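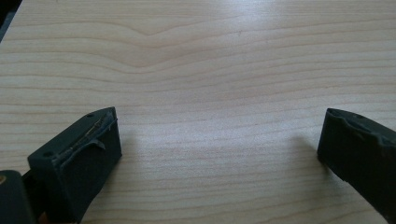
gantrymoth wrote: Disagree with throwing those episodes out. If the pads were in that state for the whole session, then the whole session is one consistent condition and you can train on it. What you can't do is mix it with fresh-pad sessions and not label which is which.

Re: Pad wear and whether to discard demonstrations
Forum: Data collection / Handheld grippers

Posted by lowtorque
2 April 2021

Fine, but then I need a label I don't have. Let me put the numbers down so we are all arguing about the same thing.

649 demonstrations, one task (pick a part off the table, place it in a fixture, open, retreat). Two handheld units, same finger print, same screw pattern, same pad material glued on. Wrist view only. Nobody wrote down pad condition at the start of a session, and that was my mistake. The rubber along the upper edge of both fingers is torn and lifting, and on the left one there is a flap standing out from the body near the middle. I have no record of when that started.

84 of the 649 are ones where I can see lifted rubber in the opening frames without zooming in. The rest are a mix of clean and "can't tell from this angle".

Options as I see them:
1. Drop the 84.
2. Keep everything, no label.
3. Keep everything, add a pad-condition field, balance at sampling time.

I was leaning toward 1.

Posted by Kessel_run_time

Option 1. Contact behavior changes when the rubber goes. The operator compensates by squeezing harder or coming in lower, and that compensation is in your action labels. The policy then learns to squeeze harder with new pads on the robot. You will spend a week wondering why it crushes parts.

Posted by gantrymoth

The width command saturates at contact for rigid parts anyway. lowtorque, are your parts rigid?

Posted by lowtorque

Rigid. Molded housings from the Drerstead line. No visible deformation at any grip force an operator can produce by hand.

Posted by gantrymoth

Then "squeezing harder" does not show up in the width signal by more than the pad compression. The approach height might shift. Plot the height at first closure for the 84 against the others before deleting anything.

Posted by Kessel_run_time

Pad compression is exactly what I mean. With intact rubber you have some thickness at contact. With rubber missing you have less, and it is uneven along the finger. So the recorded width at contact moves and so does the part angle in the grip. You'd see the part rotate on lift.

Posted by flatcal

Separate issue that I think is bigger than the contact argument. The wrist camera sees the fingers in every single frame. They sit at the bottom of the image and they don't move much relative to the camera. Any ragged edge there is a fixed high-contrast feature, and a vision encoder will happily use it. If the torn-pad sessions were also, say, all recorded with the fixture on the left, you have handed the network a session ID.

We had this on the Rautiainen set two years ago. One unit had a strip of tape on it and the policy keyed on the tape. Validation looked great because the split was by episode and not by session. On a different unit it went to the wrong bin every time.

Check your split first. If it's by episode, redo it by session and retrain before you touch the data.

Posted by lowtorque

Split is by episode. I'll redo it.

Fixture side was supposed to be randomized per session. I will check that it was.

Posted by ohm_sweet_ohm

Can you mask the fingers out? We paint a fixed polygon over each one, flat gray. The encoder never sees the hardware. It took an afternoon.

Posted by flatcal

You lose the contact region when the gripper closes, and that is the part of the image you need most at grasp time. Fixed polygons also don't follow the fingers as the opening changes.

Posted by ohm_sweet_ohm

Ours are tied to the width reading, so they do follow. We leave the last bit near the fingertips unmasked. I agree that it costs something. On our task the success rate was the same with and without the mask on the original unit, and clearly better with it on a second unit. I don't have a clean ablation to show, so take that for what it's worth.

Posted by gantrymoth

Masking also hides the shadows if the polygon is generous. On a pale table the fingers throw soft shadows into the gap, and those carry distance information when you come down. I would not give that up with a single wrist view.

Posted by benchgrease

Adding one about the table while we are on fixed features. Bare wood with visible grain is a position reference. If the fixture never moves relative to the table, the policy can localize off the grain pattern and ignore the fixture. A straight run of grain isn't much use for that, but anywhere the lines dip or bend you've got a landmark. Same for the table edge against a dark floor.

We now rotate between the bare top and two mats. At Flostier they went further and change the surface every 10 episodes, which I think is overkill and slows the operators down.

Posted by Kessel_run_time

Every 10 is not overkill if the surface is the only thing you vary. It depends on how many surfaces you have.

Posted by benchgrease

It's overkill when the operator has to stop, lift the fixture, swap, put the fixture back and confirm tracking. You lose more episodes than you gain in variety. Per session is enough if the sessions are short.

Posted by lowtorque

Results so far.

Fixture side: randomized for the intact sessions. For the 84, fixture on the right in all but 2. So flatcal's concern applies here. The randomization sheet ran out and the operators carried on with the last setting.

Height at first closure: the 84 are slightly lower on average. The distributions overlap almost completely. I would not call it a difference without more sessions.

Width at contact: shifted toward smaller, in the direction Kessel predicted. The shift is the same order as the calibration error between the two units, so I can't separate them.

Posted by gantrymoth

So the contact argument is undecided and the side confound is real. That is a reason to collect the missing side with worn pads. I still don't see a reason to delete.

Posted by Kessel_run_time

You want him to collect new data on purpose with broken hardware?

Posted by gantrymoth

Yes. The pads on the robot will wear too. If the deployed gripper is going to run until somebody notices, the training set should include that condition. A policy that only works with new rubber needs a maintenance schedule, and I have yet to see one followed.

Posted by Kessel_run_time

I'd sooner fix the maintenance schedule. Worn is not one condition. A torn edge with a flap is one thing and bare plastic is another. You'd be covering one point on a long curve and calling it robustness.

Posted by flatcal

Both of you are assuming the pads fail by wear. Lifting along an edge is usually adhesive. Lowtorque, what are they stuck on with, and was the print wiped down before gluing?

Posted by lowtorque

Contact adhesive, the general-purpose kind. Wiped with alcohol on the second unit. I don't know about the first.

Posted by flatcal

Scuff the print with 220 grit, then alcohol, then glue, then clamp overnight. Wrap the pad over the upper edge so there is no exposed seam facing the direction of travel. Most of the lifting I've seen begins where the edge drags on the table during low approaches. Ours were replaced in July and haven't lifted.

Posted by ohm_sweet_ohm

Or stop gluing. The Furkmont fingers we print have a slot, and the pad slides in from the end and is held by a screw. Swapping a pad takes less time than an episode. You do get a thicker finger, so check clearance in your fixture.

Posted by lowtorque

Clearance is tight on one side. I'll measure.

Plan for now: session split, pad field added to the metadata (intact / lifted / missing, each finger separately), operator takes a still of both pads before the first episode. The 84 stay in the set but are excluded from the baseline run. Second run with them included, sampled so that fixture side is balanced within each pad class as far as 2 episodes on the left allow, so probably a few more left-side sessions on the old pads first. Then re-pad both units.

Posted by Kessel_run_time

Recalibrate width after re-padding. Separate calibration file per pad set, and put the file name in the episode header.

Posted by benchgrease

And print more than one randomization sheet.

Posted by lowtorque

Moved it to a script that refuses to start an episode until the side is confirmed. Will post both runs when they finish.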